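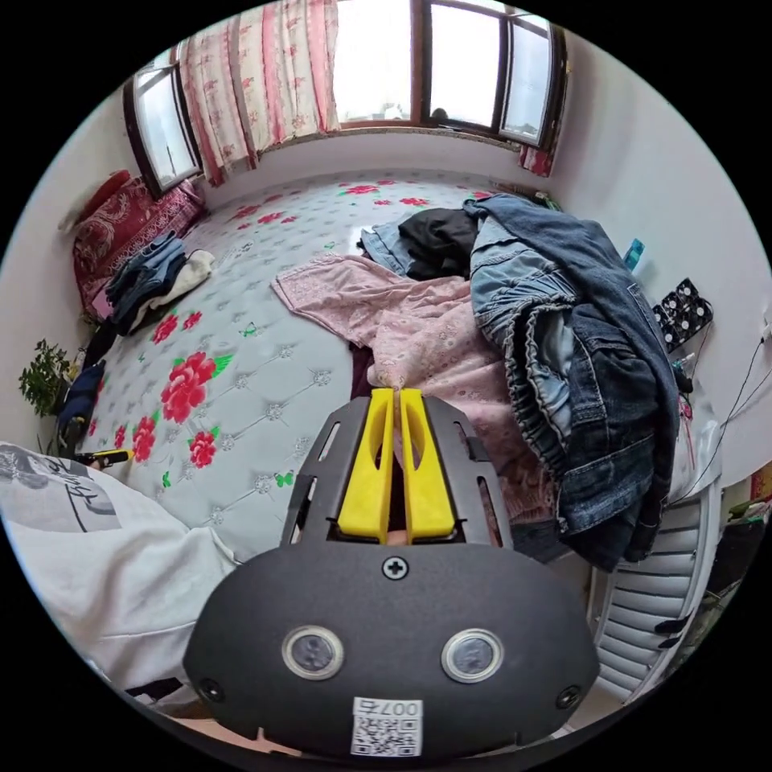
Equipment Planner, hand-held grippers and home recording (part-time, fixed term)

Branau is looking for a person who will plan and buy the equipment for our household tasks programme. At present we record the folding and sorting of clothes in ordinary bedrooms, with hand-held grippers. Until April we want to bring the same work into 50 more homes in and near Drakport, and for this we need a proper purchasing plan.

Your tasks

Make a list of all grippers, fingers, lenses, screws and cables that we own, and say which of them must be replaced.
Ask for offers from at least two suppliers. Our present supplier for the finger parts is Değirmenci, and the contract can be renewed or ended.
Prepare the budget for the next phase. The planning figure is 739 euros per gripper set, without spare parts.
Compare the cost of buying with the cost of renting from Oltero.
Keep the label numbers in the stock list in good order. Left and right tools are ordered and stored separately.
Visit a recording home once per month and talk with the operators about what wears out first. Garments with thick seams, such as denim jackets, are hard for the fingers.

What we expect

You have experience with purchasing for a laboratory, a workshop or a similar place. You are exact with numbers and you can work with a spreadsheet. Knowledge of robotics is welcome but it is not a condition. Our working language is English; it must not be perfect.

What we offer

400 hours in total, to be divided as you like, and a desk in our Drakport office. Travel to the homes is paid.

Please send your CV and one short page about a purchase you have planned, with reference number 294, until August 30, 2023. Interviews can be held in person or by telephone.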